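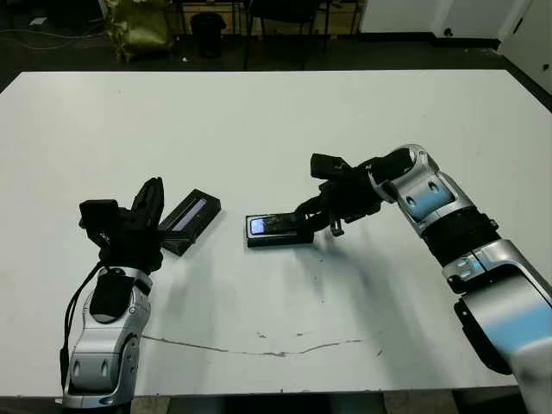
A black device lies at an angle on a white table, with a pale blue-violet strip lit along its upper face.

DOSBERG - The telephone lending service at the Barrera Center keeps 100 smartphones for residents who are between phones, and every one of them passes over a plain white table before it goes out again. The supervisor of the service, who has held the post for four years, met with the Center's newsletter in August to discuss how returned phones are received, cleaned and packed, and what borrowers can do to help.

"People think of us as a counter," the supervisor said. "They come to the counter, they sign, they leave with a phone. Most of the work is done at the table in back, and it is mostly wiping and checking."

The lending service, known as Desedia, was set up to serve residents who need a working phone for a limited period. Some have a phone in for repair. Others are waiting on a replacement, or have recently arrived in Dosberg and have not yet opened an account. A loan runs for two weeks and may be renewed once. On the morning of the interview, 80 phones were out on loan and the remainder were on the shelves or being prepared.

Asked why the tables are white, the supervisor said the choice was made early and has not been revisited.

"We started on a brown desk that had come from another office. A black phone on a brown desk is hard to look at closely. You miss a chip at the corner. You miss a screw, if one has come out of a case. On white you find it. The other thing is that a white table shows you when it needs to be cleaned, and we want it cleaned between phones."

Returned phones are checked in by the number on the loan slip. The first step is to establish whether the phone turns on and whether the previous borrower has signed out of all accounts. The supervisor described this as the most common cause of delay.

"If a person is still signed in, we stop. We do not go any further with that phone until we have reached them. We will call, we will write, and the phone waits on its own shelf. It can wait for a while. I would ask every borrower to sign out before they come in, and if they are unsure how, to tell us at the counter so that we can do it together."

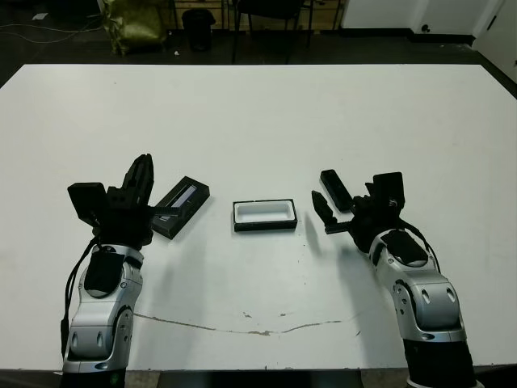

An open tray with black outer walls and a white interior, on the same table as a black rectangular case.

Trays have been part of the routine since the service moved to its present room. The supervisor said that the rule is one tray to a loan. Whatever is going to the next borrower must be accounted for in the tray before the slip is printed.

"Before the trays, we had a phone here and a charger there and a slip under something else. We sent a man home with two chargers and no phone. He was very good about it. He came back on the bus. After that I asked for trays."

The present trays were ordered through Dramik, a supply firm in Dosberg that also provides the Center with shelving. The supervisor had asked for something shallow.

"A deep tray hides things. A cord will go down into the corner and stay there. I wanted to be able to stand at the table and see the bottom of the tray without leaning over it. The light inside is the same idea as the light table. If it is in there, you can see it."

Each loan consists of a phone, a charger, a cord and a printed card with the telephone number of the service and the return date. Cases are lent on request. The supervisor would prefer that borrowers take one.

"We lost four phones last year to cracked glass, and none of them had been lent with a case. I do not say that to scold anybody. A phone is going to be dropped sooner or later. But if a case is offered, please say yes."

The supervisor was asked about the condition in which phones usually come back. Scratches are less frequent than borrowers fear, and small marks on the frame of a phone are recorded and carry no charge. Smudged glass is to be expected.

"It is a thing people hold against their face and handle all day. Of course there are fingerprints. I have had borrowers apologize for them at the counter, and I have had borrowers scrub the phone with window cleaner before bringing it in. I would much sooner have the fingerprints." 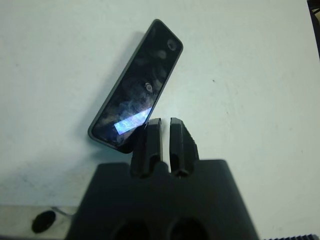

Grayish smudges and cloudy streaks on the front glass of a black smartphone.

Cleaning is done with the phone turned off and unplugged. The cloth is dampened, never the phone, and the glass is wiped in one direction from top to bottom before the edges and the back are done. A second, dry cloth follows. The supervisor asks staff to tilt each phone toward the window and then away from it before setting it down.

"Straight on, it can look finished when it is not. Tip it a little and you will see the haze. There is nearly always some left along the lower part of the glass, where the thumbs go. New staff are surprised by how often I hand a phone back to them. I was surprised when it was done to me."

Paper towels are not used on glass. Cloths are washed at the end of each day without fabric softener, which the supervisor said leaves a film that is then carried from one phone to the next. The service went through a period in the spring when every phone appeared streaked, and the cause was found in the laundry room.

Once cleaned, a phone is charged, its settings are checked against the list for that model, and it is placed with its charger and card. The whole process can be completed in an afternoon if the phone has been signed out properly. The service does not promise same-day preparation, and residents who need a phone on a particular date are asked to reserve one.

Asked what changes are planned, the supervisor mentioned a second table and larger print on the return card. Several older borrowers had reported difficulty in reading the date. A proposal to lend tablets has been discussed with the Center but has not been approved, and the supervisor expressed some caution about it.

"They would not fit the trays, for one thing. We would need different shelves as well. I am not against it. I would want the table first."

The lending counter is at the rear entrance of the Barrera Center and opens at 9 a.m. Phones may be returned at the counter until 4 p.m. Borrowers are asked to bring the charger, the cord and the printed card with the phone, and to remove any SIM card of their own before handing it in.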